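Ciltero updates the simulated version of its picking cell

The small company Ciltero has finished a new set-up of its bin picking cell at the Jostero workshop. The work was done first in simulation and took most of October. The cell has one arm, one gripper and one bin, and it sorts plastic fittings for a local supplier, Kravets.

The old set-up had a problem which the operators knew well. When the arm went down near a corner of the bin, it sometimes stopped with a collision warning, and a person had to move it back by hand. In one month this happened 13 times. The team decided to build the cell again in the Atent simulator and to check the position of every part before touching the real machine.
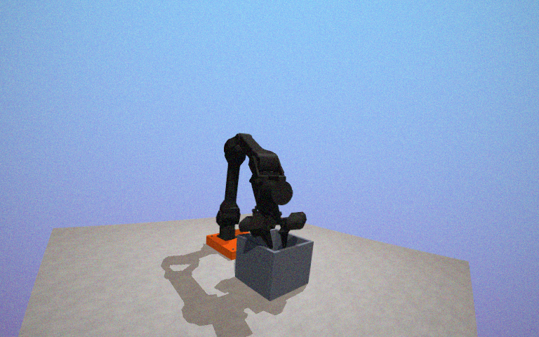 Bin height was the first thing to be corrected. In the old model the walls were too low, so the planned path looked safe when it was not. The bin was also turned a little on the table. In the new model it stands with one corner to the front, close to the orange base, and the arm must bend over at the elbow to bring its two fingers down inside the walls. The engineers ran 1000 picks from this position, then moved the bin 150 mm away from the base and ran the same picks again.

The second position gave fewer warnings, and it is now used on the real cell. The base was not moved - only the bin holder was unscrewed and fixed in its new place. After this, the gripper was calibrated again and the speed near the rim was reduced.

Since the change the cell has made 2437 picks with two stops, both caused by a worn finger pad. The pads will now be checked each morning at seven, before the first shift begins. Ciltero plans to prepare a second cell in the same way.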